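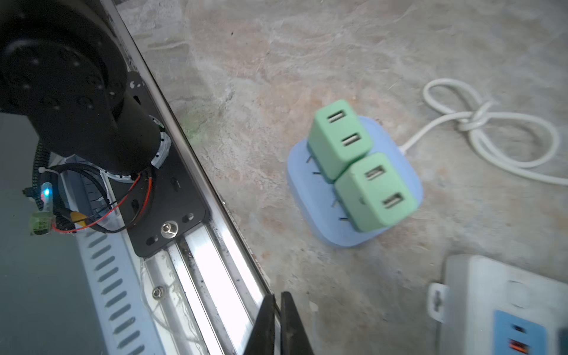 Subject: Re: [dreteo-list] Floor cleaner leaves a gray film

On Monday a member from the Sosside group wrote:

> Hello all. We wash the hall floor every week with the Huerta
> concentrate, and when it dries there is a gray film. You see
> it most in the evening light. I use one full cup in the bucket,
> as my mother did. Should I use more? Or is the floor finished
> and we must ask for a new one?
> Also, is the water in Sosside harder than in Bornach?

Hello,

Please do not use more. I had the same film in Bornach for two winters and I also thought that the floor was old. A full cup is much too strong. I now put 30 milliliters in a bucket of 7 liters, and I measure it with a small medicine cup.

The film is mostly old soap. You must take it off one time before the smaller dose can help you. I washed with plain warm water only, three evenings one after another, and changed the water when it became cloudy. The first evening this was very often. Our hall is 215 square meters, so please do it in parts and let your back rest. 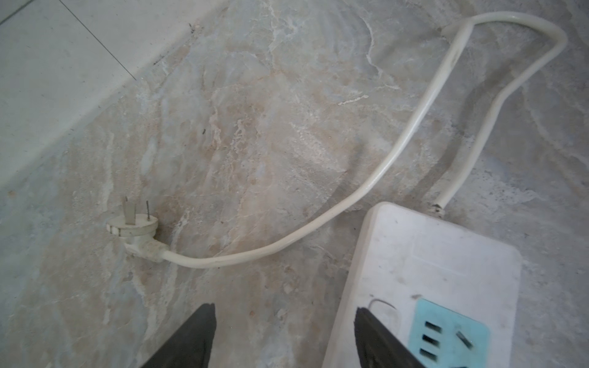

Many people will tell you to put vinegar in the water. If your floor is cement or marble, or you do not know what it is, I would leave the vinegar in the kitchen. It can make dull spots, and those do not wash out.

The mop is also important. I wash mine at 60 degrees without fabric softener - the softener stays in the threads and then you put it on the floor again. I was doing this for a long time and did not understand why the corners by the door were sticky.

About the water, I believe yours is a little harder than ours, but I did not test it. If you see white rings where drops have dried, then it is probably hard. You can dry the floor with an old towel under the broom. It is slow, but I like the result.

One question from my side to the list: does somebody still have the wide bucket with the foot pedal? The pedal on ours is broken and the shop in Bornach sells only the complete set, for 41 euros. I need only the spring.

Greetings from Bornach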